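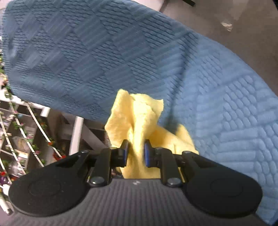

Sorting towels and cleaning cloths — do you wash them together?

16/02/2018

kvamlaundry
OK settle something for me. My mother-in-law throws everything in one load, the big textured towels, the yellow dust cloths, the dish towels, all of it. I was raised to think cloths go in one pile and towels in another and the two never meet. I spent half the morning on the floor picking cloths out of the towels and started wondering if I'm wasting my life. What does everyone else do?

Natália Skála
Separate, always. The fuzzy kind of cloth sheds on everything the first few washes, and a towel with a raised weave grabs every bit of it. I had a navy bath towel that looked like it had been rolled in pollen. Took ages to get it clean again.

testlow70
Together, and I've never had a problem. They're cloths. If they've only been used for dusting they aren't any dirtier than a towel somebody dried their feet on. Warm wash, regular detergent, done.

grekgate_mom
testlow70 do you use yours in the bathroom though? Because I do, and no way is that going in with what I put on my face.

testlow70
Fair, I don't. Bathroom ones get thrown out at my house.

Natália Skála
Thrown out?? Mine last for years! Rinse them in the sink first, wring them hard and they're fine.

kvamlaundry
See, this is where I get stuck. I don't have enough yellow ones for a full load, so they sit in a bucket for 2 weeks and then the bucket smells. Can they at least go in with old rags?

grekgate_mom
Yes, rags are fine. Or get a mesh bag — I zip the cloths into one so I'm not fishing them out from the folds of a towel later. No fabric softener either, they stop picking anything up.

climine_dan
Disagree on the mesh bag. Mine came out in a wad with the middle still soapy. I shake everything out before it goes in and again before the dryer, and that's taken care of the lint too.

grekgate_mom
Then you overfilled the bag, Dan.

climine_dan
Possibly! It was a pretty small bag.

kvamlaundry
Going to try the rags plan this week and leave the towels on their own. Not telling my mother-in-law.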